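Clearing and Setting the Shared Table: Project Report
Home and Community Studies, second-year group project
Group members: Beathag Rutherford, Dexter Dagdag, Ermelinda Cordeiro
Supervisor: Tormod Sæther

1. Background

Our group looked at how people use one table for several jobs in the same day. At Hirnside, the student residence where two of us live, the kitchen table is used for meals, homework, mending and sorting mail. Most complaints in the residence logbook for March were about the table being left covered in other people's things. We wanted to find out if a simple place-setting routine would make people clear up sooner.

We also wanted to know whether the colour of the dishes made a difference. Dexter had read that people notice a dish more easily when it stands out from the surface it sits on. The old plates at Hirnside were a brown stoneware that nearly matched the table, and they were often left behind after meals.

2. Materials

The table has a light wood top with a strong striped grain. We did not use a cloth, as we wanted the wood to stay in view. For the new dishes we chose a light blue round plate with a shallow centre and a slightly raised rim. The replacement set was bought from Senham with the residence's kitchen money.

We kept the centre of the table free of candles, fruit bowls and napkin holders. Sekar Nair, who manages the kitchen roster, agreed to store these in the hall cupboard until the project was finished.

3. Method

The trial ran in two parts. In the first part, residents used the brown plates as usual. In the second part, the blue plates were put out before each meal and the brown ones were locked away. One of us checked the table after every meal and wrote down what was still on it. We did not tell residents what we were recording, only that the kitchen was part of a class project. Tormod approved this before we began.

A sitting was marked as "clear" if the table was free of dishes within 18 minutes of the last person getting up. Anything that was not a dish, such as a phone or a notebook, was written in a separate column. 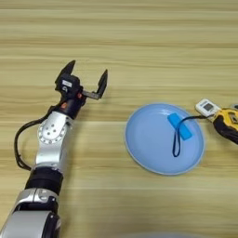
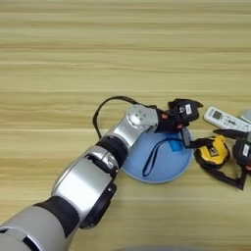

Figure 1. The light blue plate on the wooden tabletop, in both views.

4. Results

We recorded 641 items left on the table in the first part and almost 300 in the second. The biggest drop was in plates. Cups and cutlery went down too, but by less, and those had not been changed. Ermelinda thinks people who carried a plate to the sink tended to take their cup with them.

The column for other objects hardly moved. Chargers, keys and library books were left behind just as often with the blue plates as with the brown ones. Breakfast was the worst meal in both parts.

Several residents said the blue was easy to spot against the wood, even from the doorway. One said she disliked the new plates because the rim was too low for soup. We had not asked about soup and should have put a question about it in the survey.

5. Problems

The two parts of the trial were not the same in every way. A few residents were away during the second part, so there were fewer people eating. We did not keep a proper head count at each meal and cannot correct for this. New dishes may also get more care for a while simply from being new, and our trial was too short to show if that wears off.

Our handwriting was a problem as well. Two pages of the breakfast log could not be read and were left out of the totals.

6. Next steps

Hirnside has decided to keep the blue plates. We would like to repeat the count next term with a head count at every meal, and try a tray by the door for keys and chargers. Sekar has offered to put the count sheet on the fridge beside the roster. The brown plates are still in the locked cupboard and will be offered to the residence at Mikkelsen if they want them.

Submitted 7th December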